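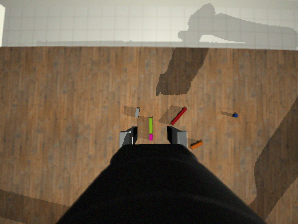 One reader who walked part of the Jondano Track in June writes that the sign at the start said two and a half hours, but her family took nearly four. She wants to know if the sign is wrong, and who decides what goes on it.

The sign is probably right. It gives a walking time, and a walking time is worked out with a rule.

What a walking time measures

A walking time is the number of hours an adult of ordinary fitness needs to get from one point to another without stopping. Lunch is left out. So are rests, photographs, and taking a stone out of your boot.

The Jondano Track is 58 kilometres long and is split into sections. Each section has its own sign, with the distance on the top line and the time on the bottom line. 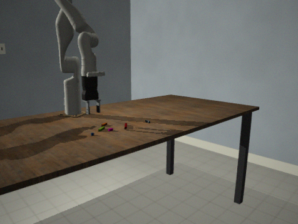

To work out the time, the track planner needs two measurements. The first is the distance along the path. This is longer than a straight line on the map, as the path bends. The second is the ascent, meaning all the uphill parts added together. If a path climbs 100 metres, drops 50 metres and climbs 100 metres again, its ascent is 200 metres. The drop is not taken away.

The rule

Planners do not all use the same rule. The one used on this track has two parts:

Allow one hour for every four kilometres.
Add ten minutes for every 100 metres of ascent.

Take the section from Plitura to Distness. It is eight kilometres long, so the first part of the rule gives two hours. The ascent is 310 metres, so the second part adds around 30 minutes. The total is two and a half hours, the same as the sign.
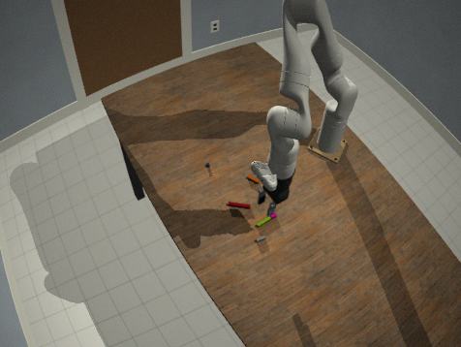 A white robot arm above a wooden work surface.

Why your time may be different

Shorter legs take shorter steps. A child may walk at three kilometres an hour on a path where an adult walks at four. Over eight kilometres, that alone adds 40 minutes.

The ground matters too. Sand, mud and loose rock slow everyone down, and the rule knows nothing about them. Steep downhill parts can also be slow - you have to place each foot with care. A heavy pack has the same effect.

Then add your stops. Four stops of ten minutes are another 40 minutes.
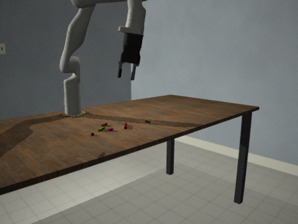
Work out your own time

You need a watch and a path with its distance marked. Walk one kilometre at your normal pace and write down the minutes. Multiply by the number of kilometres in your walk. Add the minutes for ascent, then the minutes for stops.

Check that the answer gets you back before dark. If it does not, choose a shorter section or start earlier.

Words to know

Ascent: all the uphill parts of a walk added together.
Section: one part of a longer track.
Pace: how fast you walk.

Page last checked Fri 1 November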